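Speaker notes: Faking Stone, or What Your Tabletop Is Telling Guests
Flulska Home Surfaces Evening, January 12, 2024

Opening (walk on, wait for the coffee people to sit down)

Good evening. I've spent a good part of my adult life looking at countertops that are pretending to be something else. My parents are very proud.

Tonight is about printed marble. The sheet kind, that you roll out over whatever you already own and then defend at dinner parties. I have 2 things to say about it and I will say them slowly so we reach the break on schedule.

First thing: the base shows

Ask for a show of hands: who has covered a table without sanding it? Keep hands up. Look at your neighbors. These are your people.

A thin sheet is an honest gossip. Put it over a ridge and it will tell everyone about the ridge. In Drasham I did a hall console over old beadboard, and by the next morning my quarry-fresh marble looked like it was wearing corduroy. The client asked if it came that way. I said yes. I'm not proud of the invoice.

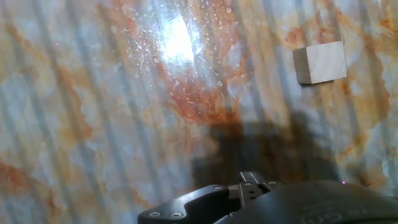

Veining is where most people spend their worry, and they spend it in the wrong store. They bring me a swatch the size of a playing card, pale background, one tasteful streak, and then the full sheet arrives and it has opinions. Rust-orange is the loudest of them. Look at the swirl under the bright spot, going from burnt orange out to peach, and then look at the stripes running on the diagonal straight through it. Real marble has many faults but it doesn't come in stripes. Your eye goes to the swirl first, which buys you a second or two, and then it finds the banding and never leaves. Pause here. Let them find it.

If anyone asks about a thicker underlay: yes, it helps. Felt-backed is fine. Cardboard is fine until November, when the heating comes on and it starts to curl. (Uchida board is what I use. Nobody is paying me to say so, I have checked.)

Second thing: the light is not on your side

Showrooms are lit like a kind aunt. Your kitchen is lit by one fixture over the table, put there by a previous owner with a grudge. Any sheet with even a little gloss will hand that fixture right back to you.

Story about the Noltix showroom goes here if we're on time. Short version: 229 lamps, and I chose my own dining table cover under the flattering one. Skip if the room is restless.
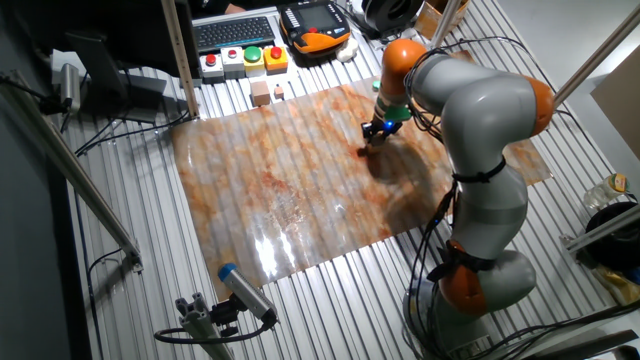
Marble-pattern sheet over a slotted aluminum table: ridges on show, glare at lower left.

Take them through the fixes. Move the lamp before you move the table. Buy matte if you can stand how it feels under a plate. Turn the sheet around once before you trim it, because the busy end may look better by the wall. Trim last. I have trimmed first and I now own a very elegant shelf liner.

Shadow is your friend, by the way. Anything tall on the table calms the orange down a good deal. I use a fruit bowl. The fruit is also fake, and we'll get to that after the break.

Questions. If someone brings up epoxy, smile and point to the coffee.

Contact: Flulska Home Surfaces, Drasham | © 2024 Flulska | Back to top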